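Desero opens up its hand cell setup notes, starting with the one that took us longest

Sun 5 January

Hi all, Kamala Devadiga here, from the cell support side of Desero. We don't usually put out a release for a setup guide, but so many of you have been asking for this one that we figured it deserved a proper announcement (and Jagadeesh promised me coffee if I wrote it).

Starting today, the full setup and care notes for our Pirari cell are free to download from the Desero support page. Pirari is the bench cell we run for cup and bin work: one table, one arm, one five-minute warm-up, and a simulated copy of the whole thing that we keep next to the real one. The notes run to 39 pages and cover everything from bolting down the base to what to do when the wrist starts complaining on a Monday.

The big change is that we now set the cell up in simulation first, every single time. We used to go straight to the hardware, tweak the hand, bump something, swear a little and tweak it again. Now we place the table and the bin in the simulator, run the arm through its approach, and look hard at the spot where the cup comes in beside the bin. That gap is where most of our trouble lives! If the cup sits too low or too close, the rim catches the bin wall and you spend your afternoon re-zeroing fingers. It's so much nicer to find that out on a screen.

The approach check itself is short. Load the Drovix scene file, bring the cup in on its side with the mouth toward the bin, and stop before it crosses the rim. Look at it from the high view and then from the side. If you're happy, save the pose and go on to the tilt. If you aren't, move the bin. Please don't fix it by bending the wrist more, I know it's tempting, I've done it, and the finger cables don't thank you for it.

Jagadeesh Kandasamy wrote the maintenance half, and he has opinions. "People love to recalibrate the whole arm when one finger is off," he told me. "Check the finger first. Then check the thumb. Then go get lunch and check the finger again." His section has the finger zeroing routine, the cable tension table, and a log sheet you can print. On our own cell we zero the fingers every 265 cycles and wipe down the fingertips at the same stop, and we swap the fingertip pads after 9 of those stops. Your number may be different if you're handling something rougher than plain cups.

There's also a repair chapter, mostly about the wrist fitting. We had 3 of them work loose on the test bench before we changed the tightening order, and the new order is in there with the old one crossed out so you can see what we got wrong. If you bought a cell through Poojary, your fitting is the earlier style and you'll want the separate page at the back.

What you get in the download: the setup notes, the Drovix scene file with the table, bin and cup already placed, Jagadeesh's log sheet, and the wrist repair page. No sign-up, no sales call. If you spot a mistake, tell us and we'll fix it in the next version, which we're hoping to have out before the end of January.

For questions about the setup notes, ask for Kamala through the Desero support page. For anything to do with fingers, cables or the wrist, ask for Jagadeesh, and do have your log sheet handy, he will ask for it.

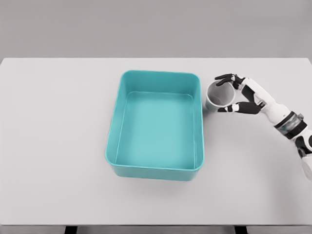 Cup approach beside the bin, simulated Pirari cell. Credit: Desero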